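Miltum: a word list for fabric and household textiles

Miltum is a plain-text word list of what people call the cloth things in their homes. Dish towels, bed skirts, picnic cloths, the rag under the sink that has its own name in every family! Version 7, last updated March 30, 2022.

What you get

terms.csv has 176 headwords, one per row, with a short definition, a region tag and any spelling variants. patterns.csv is smaller (23 rows) and covers names for checks, stripes and dots. I love this file the most, and it's where we get the liveliest arguments. Gingham or check? Buffalo check or plaid? We keep both sides and tag them.

Where the words come from

Most came from a paper survey in Jatomstead, with 100 forms returned, plus the handwritten sewing notes in the Baranauskienė collection. Rocío Lozano typed up all of the notes and caught a pile of my mistakes along the way.

Loading it

Files are UTF-8, comma separated, with a header row. Empty region means we don't know, so please don't read it as "everywhere". The Jotum script in /tools merges the two files on term_id.

Known gaps

Curtains are thin. Baby linens are thinner. "Throw" still has two ids, to be merged in May.
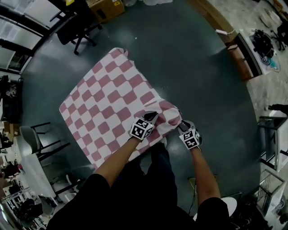 Pink-and-white checkered cloth, spread on the floor. See "check" in patterns.csv.

Adding words

Open an issue with the word, where you heard it and what it's used for. Odd family words are very welcome, and one source is plenty!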